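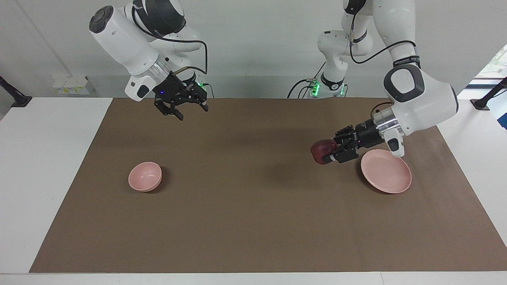 Module 4. Chiffrer un poste de manipulation à deux bras
Support de cours, T. Chraibi

Le devis d'un fournisseur couvre en général les bras, les contrôleurs et la livraison. Le reste est à votre charge et doit figurer au budget dès la première version.

4.1 Postes à prévoir

Bras et contrôleurs : demander un prix par bras et un prix pour la paire.
Pinces : deux en service, plus un jeu de doigts de rechange. Les doigts sont des consommables.
Table et fixations : vérifier la charge admise avant de commander.
Câblage : les câbles suivent les articulations et s'usent. Prévoir un remplacement par an.
Supports de caméra, éclairage, prises.
Petit matériel de tâche : tapis, assiettes, bols, fruits. Une ligne à part, même si le montant est faible.

4.2 Exemple de calcul

Le dossier Grernoner retenait 34 heures d'installation et 50 heures de formation. Lai-ching Yip y avait ajouté 197 euros par mois de petites fournitures, soit 2 364 euros par an. La ligne manquait dans l'offre Clillbridge, qui paraissait donc moins chère.

4.3 Délais

Les pinces arrivent souvent après les bras. Fixer la réception sur une tâche complète, par exemple saisir un fruit et le poser dans une assiette, et garder le solde jusque-là.

À rendre vendredi : un tableau chiffré sur trois ans, avec une colonne pour la maintenance et une pour les pièces d'usure.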